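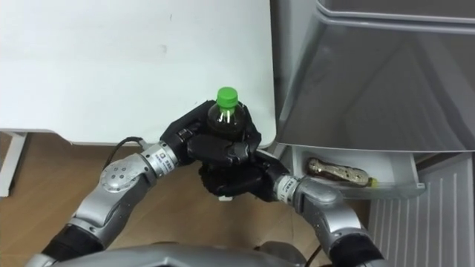

How a Robot Learns From a Person

Print this page | E-mail this page

How did you learn to tie your shoes? Maybe someone took your fingers and moved them the right way. Maybe you watched first and tried after. A robot can learn in a similar way. A person shows it the work, and the robot keeps a record of every movement.

At Flonell, the robot is called Zurneck. Its teacher is Hamisi Were. He does not write a long list of orders for each finger. He shows the job.

Two ways to show

The first way is by hand. The teacher holds the arm of the robot and moves it slowly. The joints of the arm have sensors, and these measure how much each joint is bending.

The second way is by remote control. The teacher wears special gloves and looks at a screen. On the screen is the same view that the robot's camera has. When the teacher closes a hand, the robot closes its hand also.

Why is a bottle difficult?

For you it is easy to pick up a drink. You feel when it slips, and you hold it more strongly. A robot must learn how far to close the fingers, and where to put them. With two hands there is one more question: what does the second hand do while the first hand is holding?
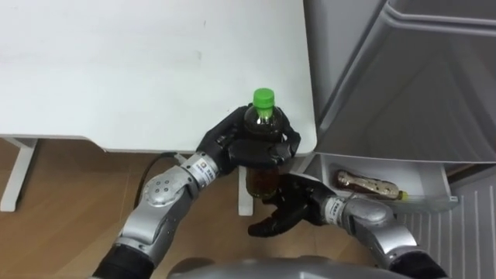
One time is not enough

Hamisi must show the same job many times. For the bottle lessons he made 653 recordings. In some of them the bottle starts a little more to the left, or a little more to the right. If all the recordings were the same, the robot would know only one place to look!

Ánh Hầu checks the recordings on her computer. When the teacher made a mistake, she puts a mark on it. Then a computer program studies the good ones and looks for what is the same in all of them. After this, the robot tries without a teacher.

Try it at home

Ask a friend to close their eyes. Hold their wrist gently and guide their hand to a plastic cup. Do it four times. Can your friend now find the cup alone? Move the cup a little and try again.

Contact Flonell | © 2024 Flonell | Back to top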